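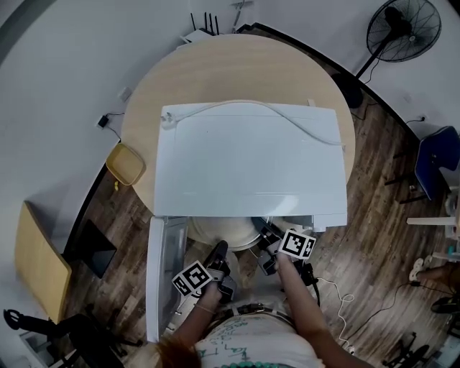
*White top-loading washing machine on a round table, front section open.*

# Household paperwork for a furnished let: tips for keeping tax records

These notes cover one furnished flat, one landlord and a tax return prepared at home. They deal with the handling of papers only. For what may be claimed, read the current guidance from your tax office or ask an accountant.

## Receipts

- Photograph a till receipt on the day of purchase. Thermal paper fades, and fades faster in a kitchen drawer near the cooker.
- Write the room and the item on the back in pencil. "Clorneck flat, kitchen, kettle" is enough.
- Do not laminate thermal receipts. The heat turns them black.
- If one receipt covers both your own shopping and goods for the flat, ring the relevant lines and write the subtotal beside them. Better still, pay for them separately at the till.
- Keep delivery charges with the item they belong to.

## Appliances

Give every appliance its own line in the inventory, with these columns:

| Column | Entry |
|---|---|
| Item | Plain name, no abbreviations |
| Serial number | Copied from the rating plate, then read back |
| Bought | Month and supplier |
| Cost | As paid, including delivery |
| Replaces | Line number of the old item, or "new" |
| Left | Month sold, scrapped or taken home |

The "Replaces" column is the one most often left blank. A first purchase and a like-for-like replacement may be treated differently for tax, and the invoice alone seldom shows which it was. If the new item is a better model than the old one, note what the nearest equivalent would have cost and keep a copy of the page the price came from.

Repairs go on a separate sheet. Ask the engineer to name the part fitted; "attended and fixed" is a poor description two winters later.

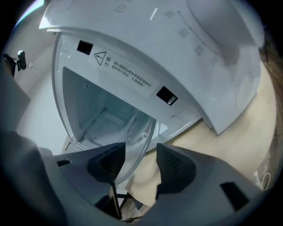
## Filing

1. Use one wallet per tax year, not per calendar year. Write the start and end months on the spine.
2. Divide each wallet into 3 sections: rent received, running costs, items bought.
3. Number each paper in the top right corner and enter the same number in the spreadsheet. My own wallet ended at 838 after Taşdemir sent every plumbing invoice in duplicate – check for duplicates before numbering.
4. File on a Friday. Anything left until October will need a bank statement to decipher.
5. Scan the wallet when the return has gone in, and keep the scans on a drive stored at a different address.

## Shared costs

Where a bill covers the flat and your own home, write the split and the method on the bill itself. Floor area, meter readings and days of use are all workable methods. Pick one and stay with it. If it has to change, date the change and put a note in both wallets.

İlker Tuncer, who lets two rooms in Lasedville, reads the sub-meter at 7 in the evening on the last day of each month and photographs the dial. It makes a tidy series.

## Moving items between homes

A fridge that goes from your kitchen to the flat has no receipt for that month. Enter it anyway, with its condition and a second-hand price found on the same day. Do likewise when something comes back.

Blank inventory sheets are in the folder marked *Ukitz*. Corrections to Perihan Oral, please.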